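メンドポート旧税関通りの集会室、改装終え貸し出し再開

メンドポート市の旧税関通りにある貸し集会室「ドロクロウ」が、改装工事を終えて火曜日から一般への貸し出しを再開した。運営会社のムラデノヴィッチが明らかにした。床の張り替えと壁の塗り直しが主な内容で、工事の間は予約の受け付けを止めていた。

建物はもともと船荷の検査事務所として使われ、その後は印刷所の倉庫、語学教室と用途が変わった。ムラデノヴィッチが借り受けてからは、読書会や編み物の集まり、小規模な説明会などに時間単位で貸し出している。昨年度の利用件数は1,038件で、平日の夕方に予約が集中していた。

改装のきっかけは床の傷みだった。入り口付近の床板が沈み、椅子を引くと引っかかるという苦情が利用者から寄せられていた。運営責任者のダヤナ・パチェコさんによると、当初は傷んだ部分だけを直す予定だったが、床下を調べたところ根太の交換が必要な箇所が見つかり、全面の張り替えに切り替えた。これに合わせて壁も塗り直し、コンセントの位置も一部変更したという。
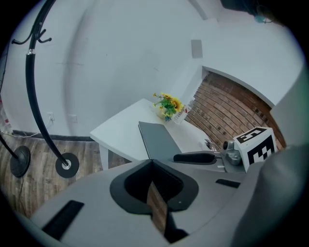

内装の設計は、隣町トリルトヴィルに事務所を置くニカノル・メドラノさんが担当した。メドラノさんは古い建物の住宅改修を多く手がけており、集会室の設計は初めてだった。運営側からの注文は、掃除がしやすいこと、机の配置を利用者が自分で変えられること、費用を抑えることだったという。壁は白でまとめ、赤茶色のれんがは一部を塗らずに見せている。「全部を白くする案もあったが、通ってくる人はれんがを見てこの部屋だと分かる。残してほしいという声が強かった」とメドラノさんは話す。床は茶色の木目で、壁との境には濃い色の細い幅木を回した。白い机を壁に寄せて置けば、部屋の中央を広く使える。

机の上の花は造花で、ヒマワリに似た黄色い花を小さな花瓶に挿してある。以前は生花を週ごとに替えていたが、連休中に枯れることが多く、改装を機に切り替えた。選んだのは受付を担当するジャニャ・コントレラスさんで、「冬は日が入りにくい部屋なので、黄色にした」と話している。

上着の置き場所も変わった。これまでは奥の小部屋にまとめて掛けていたが、帰り際に混み合い、取り違えも起きていた。新しい集会室では黒い金属製のコート掛けを使う。自立式のため、参加人数や机の並べ方に応じて動かすことができる。奥の小部屋は折り畳み椅子と掃除用具の収納に充てた。

定員は改装前と同じ40人。机を使う場合は20人までを目安とする。料金は据え置き、最低利用時間は2時間とした。飲み物の持ち込みはできるが、火を使う調理は引き続き認めない。机の移動は自由で、利用後に元の位置へ戻すことが条件となる。床に直接テープを貼ることは新たに禁止された。

再開初日の午前には、地元の朗読グループが部屋を使った。代表のキアヌーシュ・モラディさんは、工事の間は会員の自宅を順番に借りていたという。「椅子を引く音が小さくなった。前は誰かが立つたびに朗読が止まっていた」と感想を述べた。一方で、声の響き方が以前と違うとして、次回は机の向きを変えて試すとしている。

午後に訪れた製本教室の講師、ニカノル・ガジェゴスさんは、机の高さが変わった点を挙げた。以前の机より低く、立ったままの作業には向かないため、紙の裁断は家で済ませてくる形にするという。運営会社は、高さのある作業台を別に用意できるか検討している。

夜間の利用については、近隣への音の配慮から終了時刻を午後9時とする。改装前は午後10時までだった。夜の時間帯を使っていた合唱の団体には個別に連絡し、開始時刻を早めることで了解を得たとしている。

予約は窓口と電話で受け付ける。定期利用の申し込みは4月分から再開する。工事前に定期の枠を持っていた団体には、同じ曜日と時間帯を優先して割り当てる。入り口の段差の解消は今回の工事に含まれておらず、ムラデノヴィッチは建物の所有者と協議を続けるとしている。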